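Grernance Community Help – Government and Public Office

Acting and interim officeholders: should they be numbered in an official list?

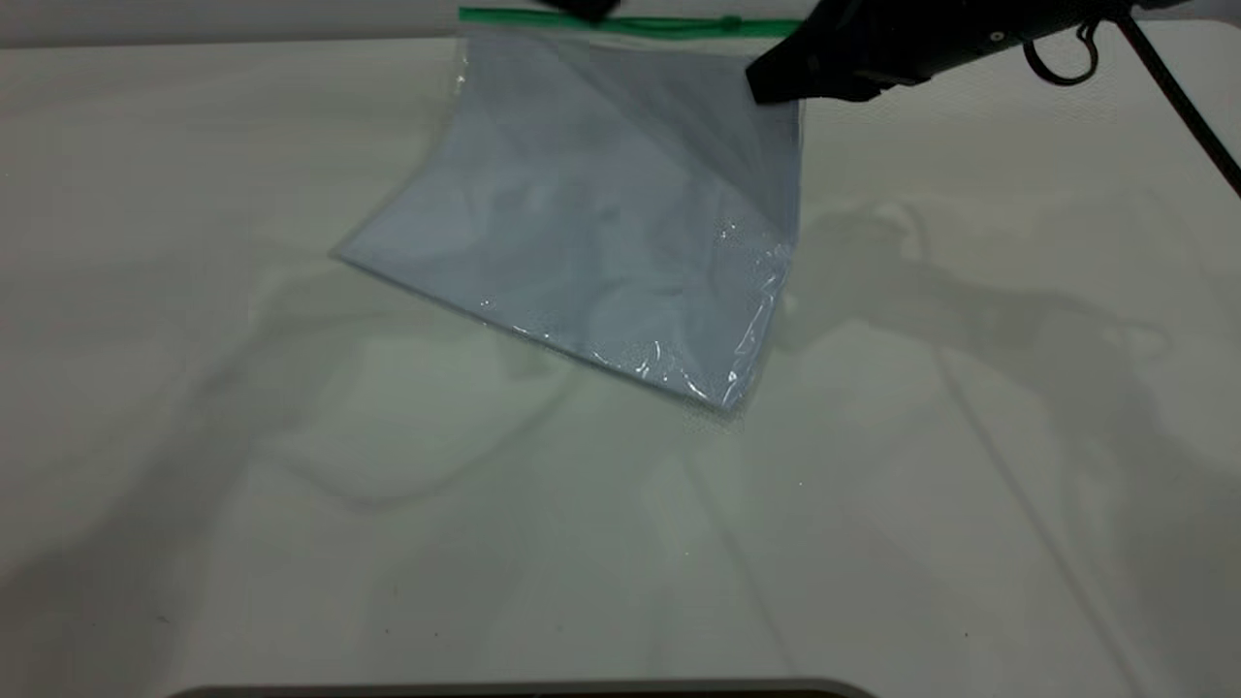 Details of the request

Posted by Reiko Uchida, 13 August 2022

I have been asked to prepare a list of the former governors of Chae for a display in the public library at Trorkov. The list is to carry each person's name, the date the person took office, the date the person left, and a number showing the order of service.

The first part of the work was simple. The difficulty begins with the period after the fourteenth governor resigned. The chair of the provincial assembly served as acting governor for 11 days, and the assembly then appointed an interim governor who remained in office for 767 days. That is longer than two of the elected governors served. An older printed list in the library counts the interim governor as number fifteen and omits the acting governor completely. A list kept by the assembly gives neither person a number, so every governor after that point is one number lower than in the printed list.

I would like to know the following. Is there an accepted rule on whether acting or interim officeholders receive a number? Is there a difference between the words "acting" and "interim"? If the two existing lists cannot both be right, which should I follow? I should add that the printed list ends at 22 and that several plaques in the town already use its numbers.

Any advice on how to present the dates would also be welcome. The resignation letter is dated several days before the acting governor was sworn in, and I am not certain who held the office in the meantime.

Malachy Daly

There is no single rule that applies everywhere. Each government, and sometimes each office within a government, decides for itself how its past leaders are to be counted. The practice is usually a matter of custom, although in a few places it has been set down in a law or a formal resolution. You should first establish whether the assembly has ever adopted such a resolution. The clerk's office ought to be able to search the minutes.

With regard to the two words, they overlap a good deal in ordinary use. As a general guide, an acting officeholder carries out the duties of an office without being appointed to it in his or her own right. The person often keeps another post during that time, as the chair of your assembly seems to have done. An interim officeholder is more often a person who has been appointed to the office itself, on the understanding that someone else will follow after an election or a new appointment. Some constitutions use only one of the terms, and some use neither and speak of a person who "exercises the powers" of the office. The wording of the document under which each person served should be preferred to the wording of newspapers from the period.

Length of service is not a reliable test. A person may act in an office for more than a year and remain unnumbered, while a properly elected successor who leaves within weeks is counted in full. I would therefore not rely on the 767 days as an argument for including the interim governor. The question is whether that person was governor or was performing the work of a governor.

For the display itself, I suggest the following arrangement:

List every person who held or exercised the powers of the office, in order of date.

Give a number only to those whom the assembly recognizes as governors in full.

Leave the number column blank for the others, and print "acting" or "interim" after the name.

Add a short note at the foot stating which source has been followed and that other lists may number the governors differently.

The note is important in your case, as visitors will compare the display with the plaques. I would not recommend that the plaques be altered until the assembly has given its view in writing.

On the dates, a letter of resignation often takes effect on a later day than the one on which it is signed. Please look for the words "with effect from" or something similar. If the letter names a day, use that day. If it does not, the law in force at the time may say when a resignation becomes final – for example, when it is received or when it is accepted by the assembly. Where a true gap remains, it is acceptable to show the office as vacant between the two dates.

Takumi Fukuda

Only elected ones count. The interim governor should come off the list and the rest move up by one.

Kazue Ogura

I must respectfully disagree with the reply from Takumi Fukuda. In many systems the head of a province or state was appointed for long periods before elections were introduced, and those persons are numbered without dispute. If only elected persons were counted, the early part of most such lists would disappear.

I agree with most of what Malachy Daly has written and wish to add one matter. Please check whether any person in your list served on more than one occasion. Some governments give a returning officeholder a second number, and others keep the first. A difference of this kind can produce the same result as the one you describe, with two lists that disagree by one, and it is easily missed when attention has already settled on an interim period.

It would also be useful to confirm the date on which the printed list was prepared. If it was drawn up while the interim governor was still in office, the compiler may have assigned a number that was never reviewed. Older reference works were often reprinted with new names added at the end and no changes made to the earlier entries.

Comment by Reiko Uchida

Thank you for these replies. One governor did serve twice, before and after the first provincial charter, and the printed list gives that person 2 numbers while the assembly list also appears to do so. The difference must therefore come from the interim governor. I have written to the clerk's office to ask about a resolution. Riku Takagi at the library has agreed that the number column may be left blank for both persons until an answer is received.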